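Logbook > Control > Two-arm planner

10/9/21

Spent the morning on the Savasach planner. The trajectory smoother was still running at the old rate, so I set both arms to 500 Hz and restarted the logger. Run 741 was the first with matching timestamps on left and right.

The fault from August is still there. When one gripper is close to a fixed upright, the collision checker pads the pole by the same margin as the fabric, and the planner refuses any path for the other arm. I split the margins by object class. Fabric gets none, the poles keep 7 mm, and the black sheet is left out of the map because its shine fills the depth data with holes.
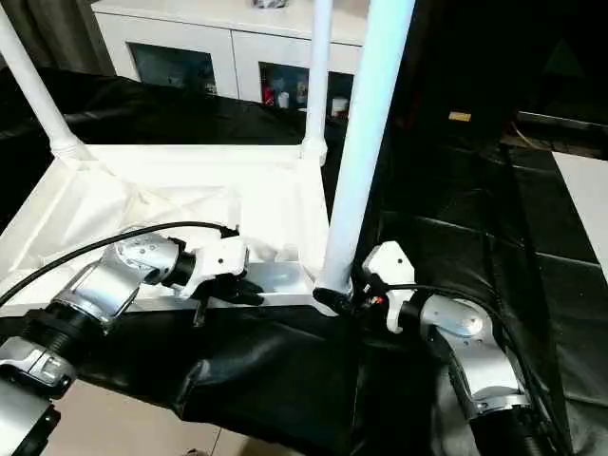 Clornance asked whether the margin should live in the planner at all, and would sooner have it in the perception output, where each object carries its own value. I take the point. It means changing the message format, and Zaleo still reads the old one.

Left it in the planner for now, behind a flag. Replanning after a rejected path takes 3 attempts before it gives up. To do: log the reason for each rejection, and check the cable limits on the left wrist.

3 comments · 7 shares

Sang: Does the flag survive a restart? Mine reset to the default.

savasach_user: Same depth holes on glossy sheet. Masking worked.

Sang: Found it, wrong config path.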